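Speaker notes: What I Learned Writing Down Where Everything Goes
16 February 2023
Slot is short, keep moving, water on the left side of the lectern

Okay, hi everybody. Wait for the door to close. Thanks for coming to the small room instead of the big one.

So I want to talk about labels. I mean the paper kind, the ones you stick on a shelf or a drawer. I've been running the stockroom at Imel for a good while now, and when I started there were 569 different items in there and 111 of them had a label that matched what was in the box. I know the number because I spent my first October on a stepladder with a clipboard. (Pause here, people usually laugh at the stepladder.)

We sell replacement parts for sewing machines. Bobbins, feet, belts, little springs that look exactly like other little springs. If a customer in Tirnar orders a presser foot and gets the one for the wrong shank height, they can't use it, they're annoyed, and we pay for shipping in both directions. So a bad label costs real money, and I could finally say that out loud to the people who approve my budget.

First slide. My original labels. Please be kind. I made them the way I thought a professional would, with a long part code at the top in big type and the plain name underneath in tiny type. Everyone hated them. The codes were great for the computer, but a person standing in an aisle with a packing slip reads the words first and checks the code second. I watched people lean in and squint for two weeks before I figured that out.

So I flipped it. Name big, code small, and the last part of the code in bold, which is where the near-twins differ from each other. Same printer, same roll of stickers. That one change did more than anything else I'm going to show you today, and if you need to slip out early for the parking thing, you can go now and you've got the main point.

(Don't rush the next bit. Last time I rushed it.)

Next is naming. What do you call a thing? The Hondex catalog called one item a "tension assembly, upper." Our older Wannasri price list called the same item a "top dial set." The packers called it the clicky knob. I had three names for one piece of metal and I'd picked the one from the catalog, naturally, and then wondered why new people kept asking where the clicky knobs were.
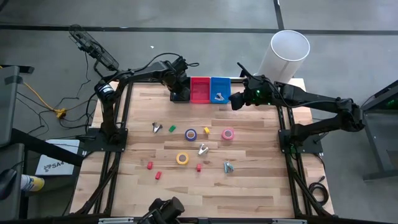
What I do now is put the catalog name on the label and the everyday name in parentheses right after it. Yes, it says "clicky knob" on a printed label in a real business. A visitor once asked me if it was a joke, and I said go ahead and find me one, and they walked right to it. I loved that so much.

You do have to agree on the everyday name, though! We had a pretty heated lunch over whether a certain clip is a "hook" or a "claw." It's a claw. I lost that one.

Slide with the color chart. I'll keep this short because I have opinions. Color coding is fun to set up and it falls apart fast. I started with 5 colors and felt very organized. Then a new product line came in that didn't fit any of them, and somebody used orange because we had orange tape, and six months later there were things in orange that had nothing in common except the week they arrived. We're down to 2 colors now. White is normal stock, yellow means ask before you take it. People remember two.

Also check your colors under the lights you've got. Our back aisle has those warm bulbs and the yellow looked white back there until we went to a stronger yellow. Felt silly that I'd only ever tested them at my desk.

If there's time, tell the story about the upside-down bin. If not, skip to the placement slide.

Placement. Stick the label on the shelf, and put a second one on the box. I used to do only the box, and then the box gets empty, somebody recycles it, and the space on the shelf turns into a mystery. Other stuff drifts in. With a label on the shelf edge, an empty spot still tells you what belongs there, and whoever does the reorder can see the gap walking by.

Height matters too. Anything above my shoulder gets its label tilted down a little — we fold the bottom of the holder so it sticks out at an angle — and the bottom shelf gets tilted up. My knees are grateful.

Last thing is keeping it going. I don't do a giant relabeling project anymore. There's a marker hanging on a string at the end of every aisle, and if a label is wrong, you cross it out and write the right thing. It looks messy for a few days. Then I walk through, collect the scribbles and print new ones. People will fix a label if the marker is right there, and they won't if they have to come find me.

I brought a stack of my bad old labels, they're on the chair by the door. Take one if you want. Questions until they kick us out, and repeat each question into the mic.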